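About Trornex

Trornex tests outdoor machines on ordinary yard and grounds chores at Merkport. We report what a machine finishes unaided and what it leaves for a person. Our test set has 40 tasks, from edging to bin runs.
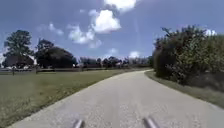 Route-following is our most mature category. Straight runs on wide pavement are largely solved. Curves are harder — where a path bends behind a tall hedge, the planner loses its line of sight and must slow down. Worn edges against grass add error.

Hedge trimming is not ready. Of 19 jobs set in June, over half needed a person.

Reports are issued under the Lirik series.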